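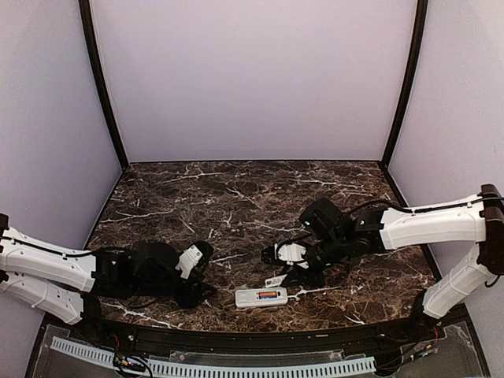

Minutes of the surfaces and fittings meeting, Banus workshop, 29 Sep 2023. Lizelle Hendricks took the chair and the notes. Purchasing, the paint shop, assembly and the front office were all represented. The meeting was to settle the tabletops and wall colors for the small booths before the Trivatness order is signed off. It was agreed to use the dark brown marble top with the white and tan veins as the starting point, and to keep the pale lilac side walls with it unless the paint shop found a reason to change them. The minutes of the March meeting were accepted with one correction: item 4 should read "back panel" and not "back rail."

1. Tabletops

Purchasing had prices from Mthembu for three patterns: the dark brown, a plain gray and a cream. The dark brown and the gray cost the same. The cream is dearer and has a longer wait. Assembly asked if the veins on the brown could be made to run the same way on every top. Mthembu has said it will try to match direction if we mark it on the cutting drawing, but it won't promise a match between batches. Those present were happy with a diagonal run, left or right, as long as the two booths in any one pair look alike.

The front office prefers the gray. Their view is that crumbs, dust and fingerprints show up more on a dark surface and visitors notice. Assembly did not agree and said white dust shows on brown but pencil marks and scuffs show on gray. After some discussion the dark brown was chosen for the Trivatness order and the gray will be offered as the second option in the price list.

Action: purchasing to confirm the dark brown with Mthembu and send the marked drawing. The order is for 57 tops.

2. Wall panels

The back panel and the two side walls are to stay in the pale lilac range. There was a question about whether the back should match the sides exactly or be a touch grayer. The paint shop said the two shades look the same under the workshop lights but not next to a window. Stulix can supply either from stock. Decision held over until both have been tried by the window.

The front office asked if a warmer color had been considered with the brown. It had, last year, and the customer thought it made the booth look smaller. No one wanted to reopen this.

Action: paint shop to paint two sample panels, one in each shade, and leave them by the east window for a week.

3. Posts at the back corners

These stay black. Assembly asked for the finish to be written into the parts list, as it has been ordered in both satin and matte and the two were mixed on one job. Satin was agreed. Any matte stock left on the shelf can go to repairs.

Action: assembly to update the parts list and tell stores.

4. Cleaning and care sheet

The current sheet was written for laminate tops and is out of date. Two customers have asked what they can use on the stone pattern. Mthembu's advice is a damp cloth and plain dish soap, dried off afterward, no vinegar and no scouring pads. Lizelle will rewrite the sheet on one side of paper. The front office asked for larger print. The line about coasters stays in.

The old sheets are in the second drawer by the phone and should be thrown out once the new one is printed.

Action: Lizelle to have a draft ready for the next meeting.

5. Packing

Three tops came back chipped from the last delivery, all at a front corner. Assembly thinks the foam corners are too thin and that the tops were stood on edge in the van with nothing between them. Purchasing has a price for thicker corners in boxes of 114. It was agreed to buy 2 boxes and see if returns go down. Tops are to travel on edge with cardboard between each one, strapped at the top and the bottom. The driver should not be asked to lift them alone.

Action: purchasing to order the corners. Assembly to put a notice up in the loading bay.

6. Sample shelf

The shelf in the front office is full and some of the samples have no label. Anything without a label will be taken down at the end of next week. The front office would like one small square of each current top and one painted card of each current wall color, kept together in pairs so that customers can hold them side by side. Agreed.

7. Other business

The door to the paint shop is sticking again. Reported to the landlord on Monday, no reply yet.

Bench 17 is to be cleared so that the sample panels can be cut there.

Assembly asked for the next meeting to start half an hour later so the delivery can be unloaded first. Agreed. Date to be sent around by Lizelle.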